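Course handout 4: Visit to the Hodel demonstration hall
Module: Handling of soft materials
Please read before the Monday class

Purpose of the visit

In the first part of the course we worked with rigid parts only. A metal bracket has the same shape before and after you pick it up. Cloth does not, and for this reason the Grollisano group has chosen garments as the subject of its open day. You will see the Trarnulance station, where a person folds shirts with two hand-held grippers and the movements are recorded. The records are used later for teaching a robot arm.

What to observe

Stand first at the side of the table and watch one complete fold without writing. Then watch again and note the following points.

Where does the operator take hold of the cloth? A hem or an edge is easier to catch than the middle of a flat surface, but it can slide out if the fingers close too late.

How many layers are between the fingers? With two layers the lower one often stays behind on the table. Write down what the operator does to correct it.

When do both hands move together, and when does one hand only hold? In the Bustos exercise from last term we called this the support phase. Use the same term in your report.

The wrist camera and the upper camera do not give the same information. The wrist view is good for the last few centimetres – the distance between fingertip and fabric – but it loses the shape of the whole garment. Compare the two views when you discuss errors.

Practical points

The demonstration takes around 62 minutes, with a pause in the middle. Groups of 3 are best at the table. Please do not touch the cables on the floor.

Your report should have 2 pages and one drawing made by hand. Mark on the drawing the grasp points and the direction of each fold. Reports without the drawing will be returned.

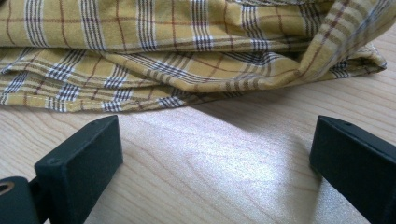 Yellow plaid cloth at the station, first from the gripper, then from above with both grippers at the shirt.

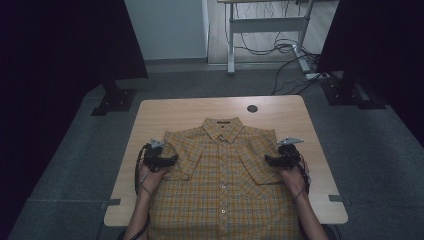 Reading time: 2 minutes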